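Pondlow basketry

Pondlow basketry is a tradition of coiled and twined container making from the river flats surrounding Pondlow, a small township whose damp paddocks and slow creeks have kept its makers in rush and sedge for as long as the craft has been written about. It is best known for the wustiro, a deep, round-shouldered carrying basket, though the name is used loosely these days and takes in mats, lidded boxes, fish traps and even the odd hat.

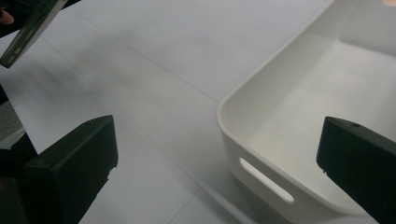
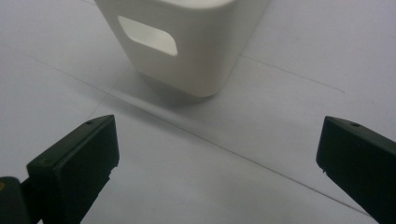

A white plastic box-shaped object with rounded corners.

Materials

The chief material is a soft-stemmed rush cut in late summer, when the stems have reached full height but haven't yet begun to brown at the tip. Makers cut low, close to the waterline, and lay the bundles in the shade to dry slowly, as a hard sun will turn the outer skin brittle and leave it a rather sad straw colour. A well-dried bundle keeps a faint green-grey through the middle of the stem, and older makers are very fond of it and will go to some trouble to preserve it.

Sedge is used for stitching, being thinner and a good deal tougher. It is split with the thumbnail or a small bone awl, then dampened and wrapped in a wet towel overnight so that it bends without cracking. Some households also use the inner bark of a local hibiscus for handles – it is stronger than sedge, but it has to be soaked in running water for weeks and the smell is not for everybody.

Technique

Work begins at the centre of the base with a tight coil called the button. Each new round is stitched to the one before it, the awl passing through the upper third of the lower coil, and fresh rush is fed into the core a few stems at a time so that the thickness stays even. A classic wustiro has 33 rounds from button to rim, the last 3 of them worked over a doubled core to give a firm lip that will take the weight of a full load.

Twining is kept for mats and for the flat-bottomed Muridum style, named for the settlement upstream where it is thought to have started. Muridum pieces are looser and quicker to make, with a distinctive slant to the weft that runs away to the left, and they were traditionally used for draining curd and drying plums. A competent maker can finish one between breakfast and afternoon tea, whereas a wustiro may well sit beside the kitchen chair for most of a winter.

Colour and pattern

Undyed work is the norm. Where colour does appear it is usually a brown-black got by burying the sedge in creek mud, or a warm yellow from onion skins. The commonest pattern is a stepped band just below the shoulder, known locally as the Rajput band; the origin of the name is uncertain, and the several stories told about it don't agree with one another.

Collections and present practice

The Pondlow district museum holds 1,354 pieces, the greater part of them household baskets in well-worn condition, with mends that are often as interesting as the original stitching. A smaller group of 19 miniature baskets, made as practice pieces by children, is kept in drawers and can be seen on request.

Teaching still happens mainly at home, although a winter class is held in the township hall and fills early. Rush gathering on the lower flats is open from February to April, and cutters are asked to leave every second clump standing.

See also: Coiling (basketry); Twining; Rush matting; Natural dyes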